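Wokden says its rental towels will save water. The numbers are thin

Brurkirden, June 12, 2025

A linen company that wants to replace the household towel drawer with a monthly delivery opened its sign-up list in Brurkirden this week, promising less laundry, less water and cloths that come back folded. The first two promises are hard to check. The third depends on what you mean by folded.

Wokden, which until now has supplied salons and small hotels, plans to start home deliveries in July. Subscribers would get a bag of clean cloths and hand back the used ones at the door. The company says washing in bulk at its plant on the Flurnier road uses far less water per cloth than a home machine does. Asked how much less, it sent a one-page summary of a trial with 11 households over two weeks. The summary does not say how often those households washed their towels before the trial, or whether they ran their own machines any less during it.

Anyone who does laundry can see the problem. Towels usually go in with something else. Take them out and the rest of the load still has to be washed, perhaps in a machine that is now half full. The delivery van does not appear in the summary either.

The company is also selling the service on its looks. The cloths come in pale colors only, and the brochure spends most of a page on how they will hang in the kitchen. Pale cloth shows coffee, tomato and bicycle grease, and Wokden's terms allow a charge for what they call permanent marking. The terms do not say who decides what is permanent. A spokesperson said the matter would be handled "with common sense," and did not answer a follow-up question about whether there would be any way to appeal.

Folding is done at the plant before the bags are packed. Wokden says a finished cloth should be flat with its edges matched, and that anything else goes back to be done again.
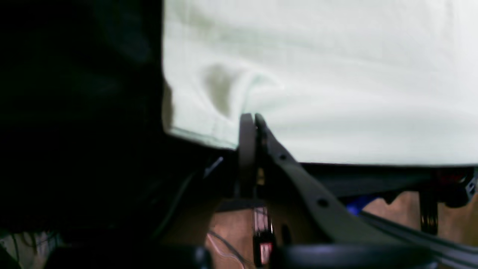

Līga Rimkutė said she would wait a year before signing up for anything of the kind, having watched a diaper service in town close with her deposit still in its account. She added that folding had never been the part of laundry she minded, and that she would pay someone to deal with the socks.

Wokden says 300 homes have put their names down and that it needs 900 to cover the cost of the route. Names on the list are not binding and no money has been taken. The monthly price has yet to be announced. The company said it would be posted before the first deliveries go out.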